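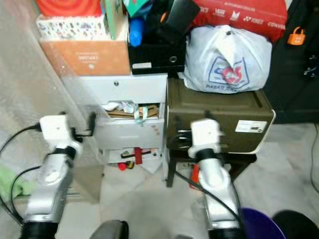
Three-drawer unit and storage box

Section 4: Connecting the Pledstead 2 to a television

The Pledstead 2 is a plug-in cartridge console. It can be used with a television that has an HDMI input or with an older set that has a yellow, white and red input. Only one output works at a time. The switch on the back panel selects which one.

Before you start

Turn off the television and unplug the console. Have the following ready:

Pledstead 2 console
Trusitz power supply (supplied)
HDMI cable or AV cable
One controller
One game cartridge

CAUTION: Use only the Trusitz power supply that came with the console. Supplies from the earlier Pledstead have the same plug but a different voltage and will damage the unit.

4.1 HDMI connection

1. Set the OUTPUT switch on the back panel to H.
2. Push one end of the HDMI cable into the console and the other end into a free input on the television.
3. Plug the power supply into the console, then into the wall outlet.
4. Turn on the television and select the input you used.
5. Press POWER on the console. The light on the front turns green and the Mitulden start screen comes up.

If the light is green but there is no picture, check the OUTPUT switch first. Changing the switch with the power on has no effect until the console is restarted.

4.2 AV connection

1. Set the OUTPUT switch to A.
2. Connect the yellow plug to the video input and the white and red plugs to the audio inputs. On a mono set, connect white only.
3. Plug in the power supply.
4. Select the AV input on the television. On some sets this is channel 0 or is marked EXT.
5. Press POWER.

NOTE: The AV output is always 4:3. The Wide setting in the Display menu is grayed out when the switch is at A.

4.3 Inserting a cartridge

1. Turn the console off.
2. Hold the cartridge with the label facing you and lower it into the slot until it stops.
3. Press down evenly on both corners.
4. Press POWER.

Do not remove a cartridge while the light is flashing. The console is writing a save file and the file will be lost. The internal memory holds 500 save files. When it is full, message 1266 is shown and new saves are refused until old ones are deleted under Memory > Manage.

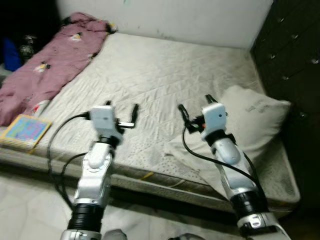
Bedroom with bare mattress

4.4 Pairing the wireless controller

The Abbasi wireless controller is sold separately. Wired controllers need no pairing.

1. Plug the Abbasi receiver into controller port 1.
2. Turn on the console and wait for the start screen.
3. Hold START and SELECT on the controller until its light blinks.
4. Press the button on the receiver. Both lights stay on when pairing is complete.

For a second player, repeat these steps with another receiver in port 2. Pair one controller at a time and keep the other switched off.

4.5 Messages during set-up

1266: Save memory full. See 4.3.
1567: Cartridge not read. Turn off the console, take out the cartridge, wipe the contacts with a dry cotton swab and insert it again. Do not use water or household cleaner on the contacts.

If 1567 is shown with every cartridge, the slot may need service. See Section 9.

Manual revision: Dec 7, 2025. Applies to consoles with the October system update or later.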